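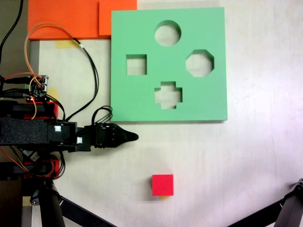 Small servo arm drifts during shape-sorter cycle, block catches on hole edge

Posted by Lewis Shearer in Bench Robots > Calibration and Maintenance

I have a small desktop arm with a two-finger gripper, bolted to a bench with a white top. The job is a foam shape sorter: pick up a red block from a tape mark, carry it to a green board, lower it into the square hole. The controller is a Crichton board and the poses are stored as joint positions, replayed in order. No vision in the loop.

After a cold start the block goes in cleanly. After 60 cycles it starts landing on the left edge of the hole. The foam gives a little, so for a while it still drops through. Then it stops dropping through and the gripper presses the block into the board until the wrist servo complains.

Things already done:

Tightened the four base bolts. No change.
Replaced the wrist servo. No change.
Slowed the whole program to half speed. The error shows up later but it still shows up.
Logged the commanded and reported positions at the place pose. The shoulder is commanded to 1,927 counts and reports 1,927 counts on a good cycle and on a bad one.

If the reported position is right and the block is in the wrong place, what is moving? I would like to fix the cause before I start adding offsets.

Ruwan Saha

Your log narrows it down. The encoder is on the servo output shaft, so it says nothing about anything mounted after that shaft. If the shoulder reports the same count and the tip is somewhere else, the movement is between the horn and the fingertip, or the board has moved, or the block is sitting differently in the fingers. Check them in this order.

1. The board. Foam on a smooth top creeps every time something pushes down on it. Put a strip of tape along two sides and run 60 cycles. If there is a gap between tape and foam at the end, you have your answer and can stop reading. Two low stops screwed or taped to the table will hold it better than tape on top of the foam.

2. The pick. Stop the program right after the lift and look at how the block sits between the fingers.

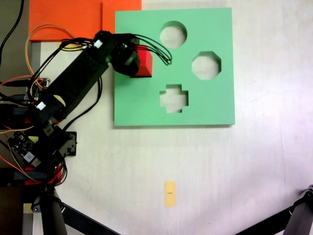
A block gripped off center will carry that error all the way to the hole, and no amount of work on the shoulder will remove it. Measure from the side of the block to a fixed point on the gripper housing on a good cycle and again on a bad one. If the two numbers differ, the fault is at the pick position. Renew the tape mark and put a small corner stop behind it so the block always starts in the same place.

3. The horn screws. Power off, support the arm by hand, then hold the servo body and try to rock the link. Any click you can feel is play. Take the center screw out, clean it, use a small drop of medium threadlocker and refit it. Do the same for the outer screws. Keep threadlocker away from printed parts, as some plastics crack from it. Let it cure overnight before you run the arm.

4. Cable drag. The loop at the wrist has to be long enough that it never goes tight at the far end of the reach. Move the arm by hand through the place pose with power off and watch the bundle. If it pulls, it is also loading the gripper sideways, and the load changes as the cables settle. Tie the bundle at the middle of the long link and leave the wrist end free.

5. Brackets. Printed brackets soften and bend a little when the servo next to them heats up. This fits your "fine when cold" symptom, and it fits the slower program taking longer to fail. Put a straightedge along the bracket before a run and again right after one.

Retest the same way each time – same start pose, same speed, same number of cycles. Change one item per test.

I would also lower the torque limit on the wrist for the last part of the descent. It does not cure anything, but a missed hole then costs you a stopped cycle and not a servo.

truvitz_bench

Just add an offset. I had the same thing on a Truvitz arm and moved the place pose a few counts to the right. Been fine since October.

Lewis Shearer

Thanks, Ruwan. It was two of them. The tape test showed a small gap on the left side of the foam, so the board now sits against stops. That got me from 60 cycles to 161. The rest was the center screw in the elbow horn, which turned by hand once I got to it. Cleaned, threadlocked, left overnight. The last run was 660 cycles with no contact on the edge, and the place pose is still the original one. Bracket check showed nothing I could measure. I have not rerouted the cables yet.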